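Rusthorpe Oak-Effect Click Flooring: review after a spring and a summer

We laid this in May, in the back room that used to have a brown carpet, and I said I would write it up once we had lived on it for a while. I paid for it myself and have no connection with the firm.

What you get

The boards are the mid-brown shade, called Pedon in the Rusthorpe range. They come in flat boxes that are heavier than they look. One person can carry a box but I would not want to take one up two flights of stairs. The instructions are a single folded sheet, mostly drawings, and they are good enough if you have laid a floor before. If you have not, read the page on their website about doorways first. The sheet skips over them.

Leave the boxes flat and unopened in the room for a couple of days before you start. I had bought underlay separately from Bakker, the thin green sort, and it went down without trouble.

Laying it

The long edges click together well. The short ends are less good. You have to get them dead level and then tap them, and on four boards the tongue chipped before it went home. I used those as cut pieces along the wall, so nothing was wasted, but buy an extra box. My neighbour Heikki Vuorinen came round to help and we did the room in two days, with most of the second day going on the radiator pipes and the door frame.

Cutting is easy with a fine-toothed hand saw. A jigsaw is quicker but it chips the top surface unless you cut from the back. Keep the gap at the walls to what the sheet says. I made mine too tight under the window and had to lift a row and trim it.

How it looks

The pattern repeats, as they all do. Mix boards from different boxes and you will not see it much. In daylight the colour is close to the sample, and under a warm bulb it goes a bit orange. There is a slight grain you can feel with bare feet. It has a low sheen, so it does not show every footprint the way our old kitchen floor did.

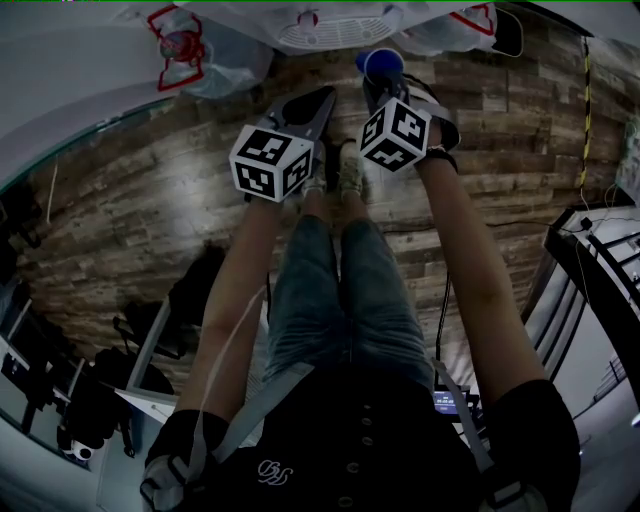
Wear and cleaning

So far it has stood up well. There is one dent where I dropped a hammer, and a few fine scratches by the door from grit. Chair legs have not marked it, but I put felt pads on from the start. A damp mop with a drop of washing-up liquid is all it needs. Do not use a steam mop, as the sheet warns against it and Brigitta Steiner, who fitted the same boards in her hall, had two joints lift after using one.

Noise

It is louder than carpet – you hear shoes, and anything dropped. A thicker underlay would help. I would pay for the Nukirden one next time, having walked on it in the shop.

Would I buy it again?

Yes, for a living room or a study. I would not put it in a bathroom, and in a hall I would look at something with a better joint on the short ends. Four stars out of five, and the lost one is for those chipped tongues. I have a few boards left over in the loft in case of another hammer.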